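Pince qui se referme à vide : retrouver la cause et corriger

Mis à jour le 31/10/19 par Danai Dimitriou, atelier de Clunside
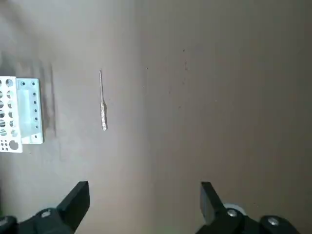
Vue de la caméra de poignet : l'outil métallique au centre gauche, les deux doigts de la pince en bas, le support perforé à gauche.

Le défaut se présente toujours de la même façon. Le bras descend, la pince se ferme à côté du manche et le programme continue comme si l'outil était saisi. Sur la cellule Bollia, nous l'avons eu jusqu'à sept fois dans une matinée, en mai, avant d'arrêter la production.

Avant toute intervention, passez en mode manuel et coupez l'air. Ne mettez pas la main entre les doigts tant que le voyant de puissance est allumé.

1. Ouvrez le journal et notez la position demandée et la position atteinte. Un écart de plus de 2 mm vient presque toujours de l'étalonnage de la caméra.

2. Regardez l'image de poignet. Un manche brillant et son ombre peuvent être pris pour une seule pièce – le centre calculé se décale alors du côté de l'ombre.

3. Contrôlez le serrage des vis de chaque doigt. Chez Masson, une vis desserrée avait suffi.

4. Refaites l'étalonnage avec la mire Wisdale, en cinq poses.

5. Activez le contrôle de prise : si la pince atteint sa fermeture complète, le bras doit s'arrêter et afficher un défaut.

Relancez ensuite à vitesse réduite, portillon fermé. Si le défaut revient, laissez la cellule à l'arrêt et envoyez le journal à Lorna Navarro avec l'image de la dernière prise.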